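Gripper shootout, bowls and sticks – Rultelham bench
Photos and notes, November

Quick gallery, more words than pictures this time. We've been swapping fingers and controllers on the two-arm table and I promised the list I'd put something up before the parts go back. Captions are short, notes under them are rough. 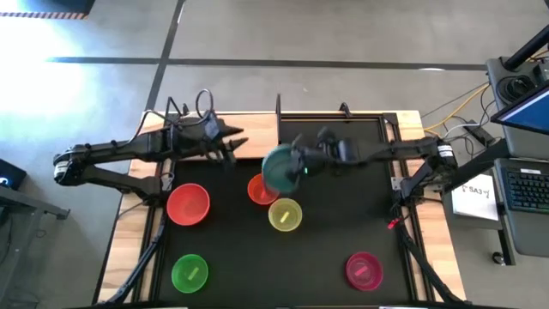 Two arms, six bowls, black mat. Right gripper has the teal bowl up and tilted over the small orange-red one, left one waiting with its fingers open.

Do you need force sensing in the fingers to pick up a thin plastic bowl?
Motor current was enough for us. Set a limit, close until you hit it, then back off a hair. Force sensing would help more with the sticks, which roll when you nudge them.

Notes from the bench

Pointed fingers (Clirent set). Good on rims. They get one finger inside the bowl and one outside without much fuss. Bad if the approach angle is off, the tip rides up the wall and the whole bowl scoots away. Cheap to reprint at least.

Flat pads (Amitz). Grippier, slower to line up. Fine on the sticks, clumsy on anything shallow. Pads pick up dust from the mat and you have to wipe them or the numbers drift. We didnt wipe them the first afternoon so that batch is thrown out.

Controllers. Ran the Říha board against our old one. Same arm, same fingers, same program. Říha is smoother on slow lifts and you can hear the difference, no buzz at the wrist. Setup is a pain – the config tool wants everything in one file and won't tell you which line it hates. Old board is uglier but I can fix it in my sleep.

Numbers so far: 226 logged picks with the pointed fingers, around 100 with the pads. Not a fair match yet. Goal is 3000 total before anybody makes a chart out of it, so please dont quote these.

Things that went wrong
Homing offset on one side off after a finger swap, took half a morning to find.
Cable snagged at the wrist during a wide reach. Rerouted with more slack.
Gripper reported "closed" with nothing in it, 3 times, all on the old board. Still looking.

Still to do
Camera comparison, overhead against wrist mount. Wrist view is nice for rims but goes blind once the bowl is in the fingers, so prob both.
Handoffs, left to right and back. Only tried dry runs with no bowl, timing is too loose.
Softer tips on the Clirent set. Someone on the list suggested heat shrink, going to try it – also plain rubber bands.

If you have run the Amitz pads on something shallower than a soup bowl, send me your close speed and current limit. Ours are guesses. Log files on request, column names are a mess, sorry in advacne.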